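Home | Checklists | Room Setup | Snack Tables | Seasonal | Ask Us

October Table Check: Plates, Mugs and Decorations

Saithong House, Activity Room and Side Room
Filled in by Jintana Phromma
Form version 2

I love this check. Every October the boxes come down from the top shelf, the tables get their pumpkins, and I get to go over everything with a cloth in one hand and a pen in the other. Most of it passed this time, a few things didn't, and there's a lot in the comments for whoever sets up next. Please read the comments! The OK / FIX marks are only half of it.

Marks used: OK, FIX (can be used once the fix is done), OUT (take it off the table today), N/A.

SECTION A. TABLETOPS

A1. Top is clean across the whole surface, including the far edge and corners.
FIX. The main table was lovely in the middle and sticky along the far side. Whoever wipes from a chair can't reach that part, so walk around. I did it again with warm water and a drop of dish soap and it came up beautifully.

A2. No chips, cracks or lifting along the edge.
OK. Ran my palm all the way along the wavy edge. Smooth everywhere. I had worried about the curve nearest the door, where the cart used to bump it, but it's fine.

A3. Round inserts in the tabletop sit flush and nothing is stuffed down them.
OK, after I fished out a raisin. These are the black ones near the corners. Check them every time, small hands find them irresistible.

A4. Surface isn't slippery after cleaning.
FIX. We have been using the Zundus spray, and on a glossy white top I think we use far too much of it. One squirt on the cloth is plenty. If a plate glides when you nudge it with a finger, go over the table again with a plain damp cloth and dry it.

A5. Glare.
OK with a comment. Gloss white under ceiling lights can be hard on the eyes, and a couple of our older guests have mentioned it. A cloth under the place settings helps a lot. We have the oatmeal-colored ones in the second drawer and they look terrific with orange.

A6. Table doesn't rock.
OK. Leaned on all the corners. Solid.

SECTION B. PLATES

B1. Rims smooth, no nicks.
OK for the lavender and the cream. OUT for one of the yellow ones, which has a rough bite out of the rim. It's in the bin already.

B2. Plates wiped right before use, not only washed the night before.
FIX. We keep missing this one. A plate can go through the wash, sit on the table all morning as part of the display, and then somebody puts a cookie on it. Display plates collect crumbs and specks. Either wipe them again or swap them for clean ones at snack time.

B3. Plates sit flat.
OK. The shallow ones with the raised rim are my favorites for this age group. Grapes stay put and the rim gives a bit of warning before anything rolls off.

B4. No food plates used under decorations.
FIX, and I'll be a little stern about it. If a pumpkin has been on it, it's a display plate until it has been washed. Paint dust, shelf dust, glitter from last year, all of it ends up on the plate. I'd like to set aside a few plates just for displays and put a dot of nail polish underneath. Orley has offered us their old set and I said yes please before they finished the sentence.

SECTION C. MUGS

C1. Handles firm, no cracks where the handle joins.
OK. Squeezed every one of them.

C2. Inside clean, including the bottom corner where cocoa hides.
OK apart from one with a brown ring. Soaked it in baking soda for a while and the ring is gone. So satisfying.

C3. Mugs stand well back from the edge.
OK. A good hand's length in is what I look for, and handles turned inward or sideways, never poking out past the table where a sleeve can catch them.

C4. Hot drinks.
FIX. Plastic mugs are for water, milk and lukewarm cocoa. The kettle stays in the kitchen. If an adult wants real tea there are stoneware mugs on the hooks, and those don't go on the low tables at all.

C5. Mugs used as holders (pencils, paintbrushes, fake leaves) are kept separate from drinking mugs.
FIX. Found a paintbrush standing in a drinking mug. It may have been there a long time. Same idea as the plates: once it has held a brush, it's a brush mug. Let's keep those on the craft shelf.

SECTION D. TOY PUMPKINS AND OTHER DECORATIONS

D1. No flaking paint or loose stripes.
OK. I wiped the pumpkins down with a white rag so I'd see if any color came away. Rag stayed white on every one. I'm so happy with these.

D2. Nothing small enough to come off and be swallowed (stems, beads, glued leaves).
FIX. The pumpkins themselves are good. The felt acorns are another story, the caps pull right off. I put the acorns in a jar with a tight lid on the high shelf, where they still look pretty and can't be eaten.

D3. Decorations are stable and won't roll.
OK. The squat ribbed ones stay where you put them. The tall skinny gourds tip over if you breathe near them, so those live on the windowsill from now on.

D4. Decorations leave room for people to eat.
FIX. We got carried away! At one point I couldn't find a place to set down a napkin. One or two pumpkins to a setting is festive, and after that it's a pumpkin patch with no lunch in it.

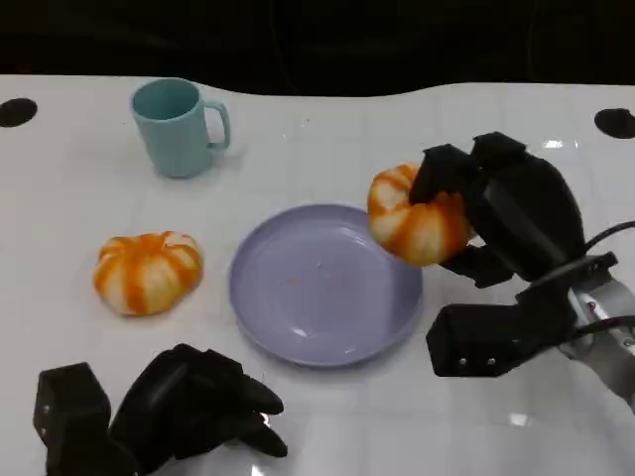 Main table, orange-striped pumpkins with the lavender plate and teal mug. See B2 and B4.

D5. Colors easy to tell apart from the table.
OK. White pumpkins on a white table sounds like a bad plan, but the orange stripes are so bold that they stand out from across the room. The teal and the lavender do the same job. Our guests with weaker eyesight find their plate right away when it isn't white, and I'd love for us to stop buying white plates altogether.

D6. No real candles.
OK. Battery ones only, battery doors screwed shut. I tried each door with a thumbnail.

D7. Cords and string lights taped down or kept off the table.
N/A for the activity room. OK in the side room, where the string goes along the bookcase.

SECTION E. AROUND THE TABLE

E1. Chairs push in all the way.
OK.

E2. Floor dry and clear under and behind the table.
FIX. Two puddles near the sink after the morning group. Mopped. Please keep the small mop by the sink and not in the hall closet, it takes forever to go get it.

E3. Clear path from the table to the door.
OK. The decoration boxes were in the way at first and I moved them under the coat hooks.

E4. Trash can has a lid and a fresh bag.
OK.

E5. Cleaning products out of reach.
FIX. The Zundus bottle was on the windowsill. It belongs in the locked cabinet. I know it's handy there! It's handy for everyone else too.

SECTION F. PUTTING AWAY

F1. Every decoration wiped before it goes in its box.
To be done at the end of the season. A dry cloth for the painted things, a barely damp one for the plain plastic.

F2. Boxes labeled on the short side.
FIX. They are labeled on the lid, which is no use once they're stacked. I'll redo them with the thick marker.

F3. Pumpkins packed so they don't rub.
To be done. Tissue between them, please. Newspaper leaves gray smudges on white paint and I spent a whole evening getting them off last time.

F4. Budget for replacements noted.
We have $300 for tableware and decorations together. My wish list is more colored plates first, then a second cloth for the main table, then maybe a few extra mugs if Niltik still carries the plastic ones with the big handles. No more acorns.

OVERALL

Passed, with fixes. The ones I'd like done before the next group comes in are B2, B4, C5 and E5. None of them takes longer than boiling an egg. The rest can wait until the weekly clean.

I want to say how nice the room looks. People slow down when they walk past the door now, and one gentleman came in just to pick up a pumpkin and tell me his grandmother grew the striped kind. He stayed for a cookie. On a clean plate, I checked.

Leave your own comments on the clipboard by the light switch, or write them under this page. If you find something I missed, wonderful, add it and put your initials next to it.

J. Phromma

2 comments | 1,935 views | Share | Print this page

Saithong House | Contact the front desk | Copyright Saithong House, all rights reserved | Back to top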